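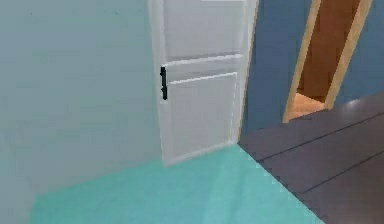
Robot's-eye view at the start of an episode in the simulated apartment: white door with a black handle, open doorway to the right.

Collecting door-opening demonstrations in simulation

By Llinos Mathias
Part 2 of the Wevetholm tutorials. Part 1 covers installing the simulator and getting your controller to stop drifting.

By the end of this page you will have 50 usable demonstrations of a simulated robot going up to a closed door and opening it. You will also have a pile of unusable ones. Keep those in a separate folder and try not to take them personally.

You need Wevetholm installed, the Hatik apartment pack, a game controller with two working sticks, and an afternoon. The recorder is called Vuva and comes with Wevetholm. A mouse and keyboard will work in the sense that a spoon will dig a swimming pool.

1. Pick a starting view

Load any Hatik apartment and drive until the door is in view with the handle showing. In the view at the top of the page the handle is a dark vertical bar on a white door, so finding it is easy for you and fairly easy for the model. Do a few like that first. Then go looking for the apartments where somebody painted everything the same beige.

Leave some distractions in. The doorway with the pale wood frame is already open, and an untrained policy would love to be told that the job is finished. If every one of your starts shows a single door and nothing else, you'll get a model that heads for whatever is most door-shaped. Ours spent most of May visiting a wardrobe.

Save the pose with the Bookmark button. You want 17 bookmarks before you record anything. Spread them over at least four apartments, and don't park the robot square to the door every time. An angled approach is more annoying to drive and worth more later.

2. Write the instruction

Each episode needs a line of text saying what the robot is supposed to do. Type it before you record. If you type it afterward you will describe what you did, and what you did was scrape along the wall.

Good: "Open the white door."
Also good: "Open the door with the black handle."
Bad: "Open the door on the left." Left of what? You knew when you typed it. You won't in two weeks.
Bad: "Go through the door." Different task, with its own page (Part 4).

Vary the wording a little between episodes. Three or four phrasings per bookmark is plenty. One of our early operators wrote "kindly unfasten the portal" 11 times before anyone read the logs, and I would like to spare you that conversation.

3. Record

Press Start in Vuva and wait for the tone. The first half second after Start is dropped, so if you move right away your episode begins mid-lurch.

Drive up at a steady pace. Stop at arm's length from the handle, bring the hand in, close it, pull or push, then let go. Press Stop once the door has opened past the marker line in the side panel.

Some things that will go wrong:

The hand passes straight through the handle. Collision got switched off, probably by you, in Part 1. Settings, Physics, tick the box.

The door opens toward you and you're standing in the way. Back up while holding on. It takes practice. A slow, slightly ugly recovery is fine to keep, since the model will need to know how to do that too.

The robot slows down where one floor changes to another. Hatik gives each floor surface its own friction value, and rooms mix them freely: turquoise one moment, dark planks the next. Ease off the stick at the boundary and carry on. Don't set all the friction values to match, tempting as it is.

You got bored and opened the door with the robot's elbow. Delete it. I know it worked.

4. Review right away

Watch each episode at double speed before starting the next. Mark it Keep, Fix or Bin. Fix means the driving was good and the text or the stop point needs changing, and nothing else. People use Fix to mean "I feel bad binning this," and then the Fix folder becomes a museum.

Bin anything where you sat still for more than 4 seconds. The model copies what it sees, and if it sees you reaching for your coffee it will learn to pause thoughtfully in front of doors. Vuva's trim tool can cut dead time off either end, but it can't cut from the middle without making the arm teleport.

5. Check the spread

Open the Sowah viewer and load your Keep folder. The Starts tab draws a dot on the floor plan for each episode. You're hoping for a loose scatter. A tight clump means you found one comfortable bookmark and moved in.

Then look at the Length tab. A few long episodes are normal. If they get steadily shorter as you go down the list, you were rushing by the end, and it's worth redoing the last batch tomorrow with fresh thumbs.

6. Export

File, Export, Training Set. Leave image size on the default. Tick "include instruction text," which is off by default for reasons lost to history. Sowah will refuse any episode with a missing line of text and tell you which ones, in red.

Fifty episodes will get you a policy that reaches for the handle and sometimes gets it. We had 333 before ours would open an unfamiliar door often enough to show visitors. Part 3 covers training on the small set first, so you can find out what's wrong with your data before you collect six times as much of it.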